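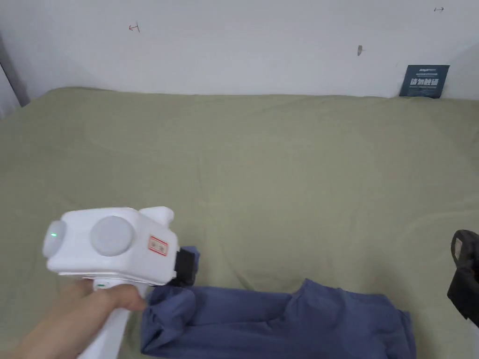 Ein grünes Licht ist kein Prüfprotokoll

Wer mit Handgreifern Trainingsdaten aufnimmt, kennt das kleine Licht am Gehäuse. Grün heißt: Gerät an, Aufnahme möglich. Mehr heißt es nicht. Trotzdem haben wir bei Starkotmont 3.601 Durchgänge mit Wäsche aufgenommen und uns dabei im Wesentlichen auf dieses Licht verlassen. Von den Aufnahmen mussten wir 2.000 verwerfen. Ich halte das für einen vermeidbaren Fehler, und ich möchte aufschreiben, warum ich ihn nicht der Technik zuschreibe.

Die Aufgabe war einfach. Ein Kleidungsstück liegt zerknüllt auf einem Laken, eine Person führt den Greifer von Hand heran, schließt die Backen, hebt den Stoff an, legt ihn glatt ab. Das Gerät zeichnet auf, wo es sich befindet und wie weit die Backen geöffnet sind. Aus diesen Daten soll später ein Roboterarm lernen, Hosen und Hemden zu falten. Der Arm sieht dabei nie einen Menschen, der sich verschätzt hat. Er bekommt Zahlenreihen und übernimmt, was darin steht.

In unseren Zahlenreihen stand etwas Falsches. Bei einem der Greifer hatte sich der Nullpunkt der Backenöffnung verschoben. Das Gerät meldete einen Spalt von 3 Millimetern, wenn die Backen ganz geschlossen waren. In der Hand merkt man davon nichts. Der Stoff hält, die Falte kommt hoch, der Durchgang sieht auf dem Video sauber aus. Erst am Arm fiel es auf. Er fuhr an die richtige Stelle, schloss bis auf den gelernten Spalt und hob ab, ohne den Stoff mitzunehmen. Bei dicken Nähten ging es manchmal gut, bei dünnem Stoff fast nie.

Zwei Wochen lang haben wir den Fehler im Modell gesucht. Das war der zweite Fehler, und ich finde ihn schlimmer als den ersten. Es wurde neu trainiert, mit anderen Einstellungen, dann mit mehr Daten aus derselben Quelle. Mehr Daten machten die Sache nicht besser, sie kamen ja zum Teil vom selben Greifer. Gefunden hat es Anayeli Montes an einem Mittwoch, als sie einen Streifen Papier zwischen die geschlossenen Backen klemmte und auf die Anzeige am Rechner schaute. Das Papier saß fest. Die Anzeige behauptete, da sei Luft. Die Prüfung dauerte keine Minute.

Seitdem wird bei uns darüber gestritten, wer Schuld hat. Ein Teil der Kollegen sagt, das Gerät hätte warnen müssen. Technisch ließe sich das machen: Backen zu, Wert ungleich null, Meldung. Ich bin dafür, dass so etwas eingebaut wird. Ich bin aber dagegen, damit die Diskussion zu beenden. Eine Warnung deckt den Fehler ab, den man schon kennt. Beim nächsten Mal ist es die Kamera, die einen halben Grad verdreht sitzt, oder eine Uhr, die nachgeht, und dann leuchtet es wieder grün.

Andere sagen, die Leute an den Greifern hätten es merken müssen. Das halte ich für unfair. Wer stundenlang Hosen anhebt und ablegt, achtet auf den Stoff und auf die eigene Hand. Die Öffnungswerte bekommt diese Person gar nicht zu sehen. Man kann niemandem vorwerfen, eine Zahl übersehen zu haben, die ihm keiner zeigt. Außerdem wird bei uns nach Durchgängen pro Schicht geplant. Eine Pause zum Prüfen war in diesem Plan nicht vorgesehen. Wer sie sich genommen hätte, hätte am Abend schlechter dagestanden als die anderen.

Damit bin ich bei dem, was mich wirklich stört. In der Robotik reden wir über Sicherheit meist erst dann, wenn sich ein Motor bewegt. Für den Arm gibt es einen Not-Halt, eine markierte Zone, eine Unterweisung und ein Heft, in dem die Unterweisung abgezeichnet wird. Für die Aufnahme gibt es nichts davon. Der Handgreifer gilt als harmlos, man kann sich mit ihm höchstens den Finger klemmen. Dass der Arm später genau das tut, was hier aufgenommen wurde, kommt in keiner Unterweisung vor.

Bei Wäsche ist das billig. Eine Hose fällt aufs Laken zurück, und man ärgert sich. Aber dieselben Greifer sollen ab März im Projekt Greletti eingesetzt werden, und dort geht es um Geschirr und Glas. Ein Arm, der glaubt, er halte etwas, und es nicht hält, lässt es aus der Höhe fallen, in der er es gerade spazieren fährt. Umgekehrt ist es auch unangenehm: Verschiebt sich der Nullpunkt in die andere Richtung, drückt er zu fest. Ich möchte nicht daneben stehen.

Was ich verlange, ist wenig. Vor jeder Schicht und nach jedem Sturz des Geräts eine Prüfung mit Papierstreifen, dazu eine mit einem Klotz von bekannter Breite. Beide Werte gehören in die Datei zum Durchgang, und zwar so, dass sich Aufnahmen ohne Werte gar nicht erst ins Training laden lassen. Dann muss die Gerätenummer in jede Datei. Bei uns fehlte sie in einem Teil der Aufnahmen, deshalb mussten wir auch Durchgänge wegwerfen, die vermutlich in Ordnung waren. Und der Plan pro Schicht muss die Prüfzeit enthalten, sonst steht sie nur auf dem Papier.

Der Einwand aus der Leitung lautet, das koste Durchgänge. Das stimmt. Es kostet zwei Minuten am Morgen und ein paar weitere, wenn ein Greifer vom Bett gefallen ist. Die verworfenen Aufnahmen haben uns deutlich mehr gekostet, und die Wochen am Modell sind da noch nicht mitgerechnet.

Die Wäschedaten nehmen wir jetzt neu auf, mit Streifen und Klotz. Für Greletti steht die Prüfung bisher nicht im Ablaufplan. Ich habe sie zum zweiten Mal beantragt.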